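Updated rules for hand demonstration recording at Brondley

March 28, 2023

The revised practice sheet for recording hand demonstrations takes effect with the August sessions. It replaces the version Fukance has used since the Alva project began. Most of the changes cover wrist markers, cables and table setup. Kwok-wai Yeh wrote the new text after going through 17 recordings that had to be dropped from the small-parts set.

Wrist markers come first. Bands go on over bare skin or a fitted cuff, never over a loose sleeve. Printed faces must be flat and clean. Before each session the wearer turns both hands over slowly, and the operator confirms that every marker is picked up at least once on each side. A band that slides when the wearer makes a fist has to be tightened and the check repeated.

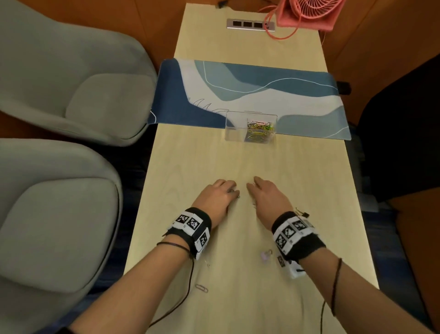 Cables are the second section. A cord may run along the forearm, but it needs enough slack for a full reach to the far side of the work area. It should not pass under the palm. If a cord drags a part across the table, the operator marks the time in the log and the take continues. The old sheet told people to stop and start over, and that cost more takes than it saved.

Small parts such as paper clips and binder clips get their own page. Parts may be left lying where they fall between takes. What matters is that the log says whether the take began from a sorted or an unsorted table. Sorting takes should include each color in use, and the container stays open and in reach of both hands.
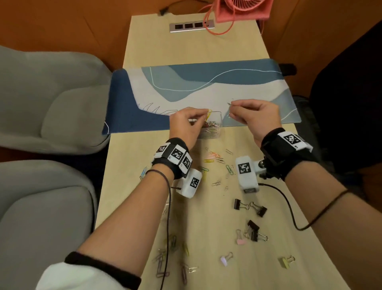 Pick up one item per hand unless the task card says otherwise. Wearers should work at their normal speed. Several of the dropped recordings were slow and stiff, and the Zorkier planner copied the pauses along with the grasps.

Rest breaks are now required. After 5 takes in a row the wearer gets a break of at least 2 minutes with the hands free of any task. Markers are checked again before work resumes.

The limit for a single project stays at 3,000 takes per table layout. Past that, the layout has to change before more are recorded. Comments on the sheet can go to Kwok-wai at the Brondley office, and printed copies are in the tray by the sign-in desk.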